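Waiting for the Green Man: How Pedestrians Use the Bellamy Road Crossing

Project report, second-year module in Everyday Geography
Uchenna Effiong and Mattes Rathjen
Supervisor: Carola Stüber
Submitted August 9, 2019

1. Background

Bellamy Road cuts Flarbridge in half. On one side are the station and the bakery, and on the other is everything people take the train to reach. The city put in a push-button crossing in December, after what the local paper called a long period of consultation, and complaints about the wait began almost at once. Our project asked whether people use the crossing as designed, and if they don't, what they do instead.

We had hoped to write about harbors. The harbor topic went to another group.

2. Method

We watched the crossing from the bench outside the Tuklow shoe repair shop, on 17 separate mornings. One of us wrote down crossings and the other timed the signal. We recorded 1106 people in total. A person was entered as "waited," "crossed early" or "gave up and walked to the bridge." We added a fourth category, "pressed the button and then crossed early," on the second morning, when it became clear that this was how half the town behaved.

We also interviewed two people at length. Waltraud Schmieder has lived on the east side since before the road was widened. Hartmut Tiedemann runs the shoe repair shop and let us use his bench on the condition that we stop calling it a field station.

3. Findings

People in groups waited more often than people alone. The exception was school groups, who waited only if an adult was with them and looking in the right direction. Rain made everyone impatient, including us.

The button itself has a curious status. Mrs. Schmieder told us she presses it "out of politeness" and then crosses whenever there is a gap. Mr. Tiedemann does not believe it is connected to anything. We asked the city's traffic office, who confirmed that it is connected, though between the morning hours of seven and nine the signal runs on a fixed cycle and ignores it. Mr. Tiedemann took this as a win.

Drivers were better behaved than we expected. Most slowed down for early crossers, which probably encourages more of them. We did not record drivers in any organized way and should have.

4. Problems

Our timing sheet from the fourth morning blew into the road and we did not go after it, having by then some idea of the risks. Those figures are missing from the table in the appendix. The categories also depend on judgment. A man who steps off the curb, looks at his phone and steps back on again does not fit any of them, and we argued about him for longer than he stood there.

A future group might compare our crossing with the one on Ilteck Lane, which has no button and, according to Mrs. Schmieder, no problems.

5. Thanks and workroom pictures

Thanks to Ms. Stüber for reading two drafts and for crossing out the word "liminal" in both.
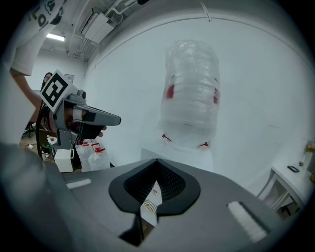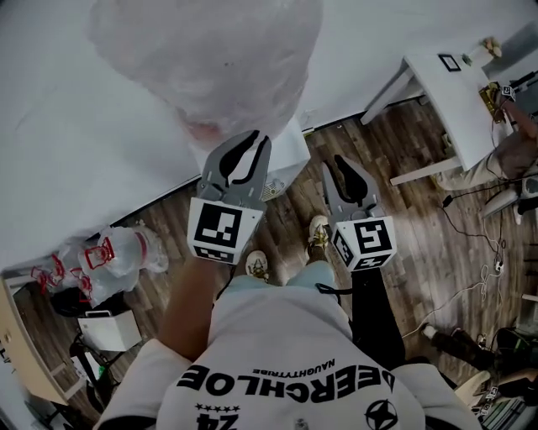

Figures 4a and 4b. Bundle in clear plastic wrap (4a); white T-shirt with black print, wooden floor (4b).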